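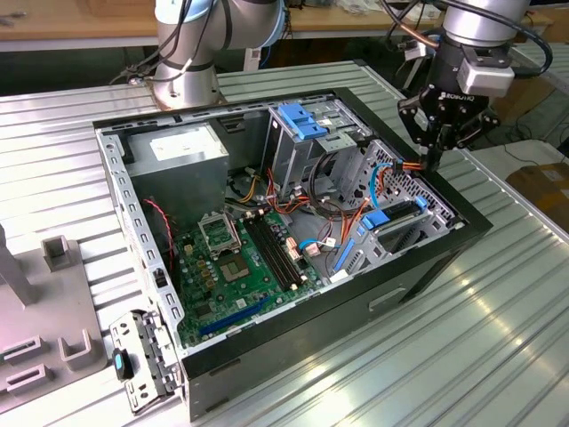
Carretero

Stullus Shared Bench Kit
Item 2941
$285 inc. GST, in stock

If you've got two arms working the one bench, you've got more paperwork than you think. I put the Stullus kit together after writing the same risk assessment over and over for pull-apart jobs like old desktop towers, with the side panel off, cables going everywhere and a two-finger gripper going in after a connector. Each time I'd start with a blank page, and each time I'd forget something (usually the gripper fingers, which is a bit embarrassing to admit on my own product page).

So it's a folder, a set of cards and some signs. Nothing plugs in! It won't make your cell safe by itself and it isn't a certificate. It gets you through the thinking in a sensible order and leaves you with something on paper you can show an auditor, or whoever takes over the bench after you.

What's covered

The worksheets follow the general order of ISO 12100: set the limits of the machine, find the hazards, estimate the risk, then decide what to do about it. The robot pages are set out so you can work through them next to your own copies of ISO 10218 and ISO/TS 15066. You'll need to buy those yourself, I can't reprint them.

The bit I'd go to first is the sheet called "The part, too". People call an arm collaborative and stop there, but the standards look at the whole application. That means the gripper, the part, the fixture and whatever edges the part has once you've opened it up. A computer case with the side panel off has bare metal all over the place. If an arm can push your hand against the chassis, write it down, even if the arm on its own is as gentle as you like.

There's a separate sheet for two-arm benches, and it asks things like:

Does stopping one arm stop the other? Should it?
Who is holding the part when power drops?
Can an arm trap a hand against the other arm, or only against the table?
Where do the coiled cables go at full reach?
Which pendant has control, and how would a newcomer know?

Electronics get a page of their own as well – mains lead out before anything else, leave the power supply's own case shut, and decide beforehand where bolts, brackets and loose drive parts are going to sit. I've left plenty of blank lines on that one because every shop does it differently.

Changes in this version

Updated 1 Nov 2022. The October print run had the force and pressure record on the back of the sign-off page, so you couldn't look at both at once. They're now facing pages. If you bought one in October, drop me a line through the shop and I'll post you the new sheets for nothing.

In the box

Ring folder with 200 worksheet pages, hole-punched
Wipe-clean start-of-shift cards
Lockout tags with ties
Two bench signs, 252 mm wide, blank panel for your cell name
Pencil (it's a decent one)

Goes with

The Maltska wall holder fits the folder and both signs, sold separately. Refill pads are listed under spares.

Shipping

Sent from the Alwood warehouse in a flat carton. Signs are wrapped on their own – check the corners before you chuck the packaging, and tell us if one's come bent.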